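Fustix Barneck Kitchen Cart
Butcher-block top, gray drawers, natural wood frame
Item 738

Every kitchen has a spot where things land. The Barneck is that spot with a frame under it. We gave it a light butcher-block top because people forgive wood for looking used, and we put the drawers in the side so you can get at them while something is burning in front of you.

The top is finished with food-safe oil and will want more of it every few months. Mark it on the calendar in March and you will remember by June.

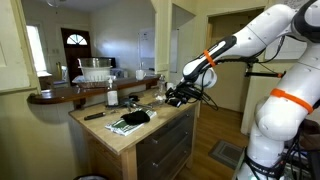 Can I cut directly on the top?
You can, and it will show. The block is solid enough for daily chopping and can be sanded back with fine paper and re-oiled. If knife marks bother you, use a board.

Dimensions and weight
The cart ships flat in 2 boxes. Total weight is 128 pounds, so bring a friend or a hand truck, whichever is more reliable on a Monday. Assembly takes one evening and the hex key in the bag.

Floors
The Barneck stands on flat feet with felt pads already attached. We tried casters on an early version called the Wike, and it spent its short life drifting toward the refrigerator.
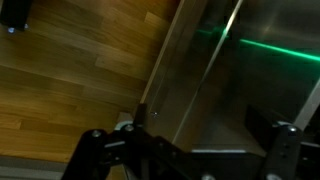
Felt pads are good for one thing, and that is staying between the cart and your floor. Check them when you sweep, pick out the grit, and replace any that have gone flat. On narrow parquet planks laid in staggered rows, with all those seams, grit has plenty of places to wait for you. Lift the cart when you move it. A spare set of pads is taped inside the top drawer, where most owners find it years later.

Drawer inserts
Sold separately under the name Sedel. The set has 7 gray dividers that can be trimmed with a utility knife. They are made to fit the Barneck, though customers report using them in every other drawer in the house.
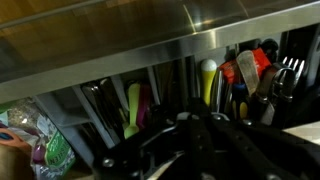 Aslak Ljungberg, who drew up the Sedel, believes a drawer should hold only what you used this week. The rest of us have drawers. Dividers won't make you throw anything out, but they will keep the silver utensils bundled in one compartment so the yellow-green spoon and the magenta thing behind it can be found without a search party. Put the forks where you won't meet the tines first.

Care
Wipe with a damp cloth, then a dry one. No dishwasher, for any part, however small.

Returns
Unassembled carts only, in the original boxes. Write to Uchenna Iyamu at the parts desk for missing screws, extra felt pads or a second hex key.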